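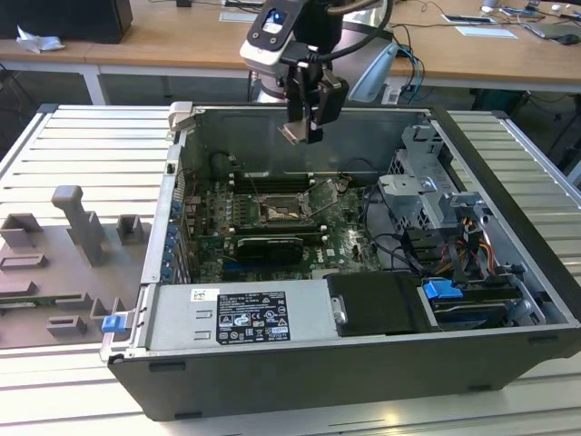

Unit 2: Getting to know the inside of a tower
Intro to PC Hardware, Werkimton Evening School
Notes by Ewurabena Yakubu

Last week we talked about the outside of the machine, so now we get to the good stuff! Lay your tower on its side before you take the panel off. I know some of you like to work with it standing up, but a case on its side gives you both hands back, and dropped screws stay where you can find them (mostly).

Start by finding the motherboard. It's the big green board, and everything else in the case either plugs into it or hangs off it by a cable. Get your bearings from the CPU socket, near the middle. When the retention bracket is up and the socket is exposed, keep your fingers, your sleeves and your coffee away from it. Bent pins or contacts are the number one way I lose a practice board, and I lost 2 of them last March.

Next, the memory slots, black ones on this board, close to the socket. On the other side of the socket you'll find the graphics card in its expansion slot. Before you pull a card, look for whatever is holding it at the back of the case. Some towers use screws, some use clips like the blue ones here — and please don't force a clip. Wiggle, look, wiggle again.

The power supply is the silver box with the black label. Read that label and copy the wattage into your worksheet. We never open the power supply itself, not even when it's unplugged.

Then the drive cage. It's gray metal, with a hard drive held by another blue clip. The yellow, red and black wires carry power, and we'll sort out which is which next time.

For next class:
Read the Boateng handout, page 17 to the end.
Sketch your own tower from memory, then check it against the real thing. Messy is fine, I can't draw either!
Bring your screwdriver. The lab in Room 194 only has a few spares.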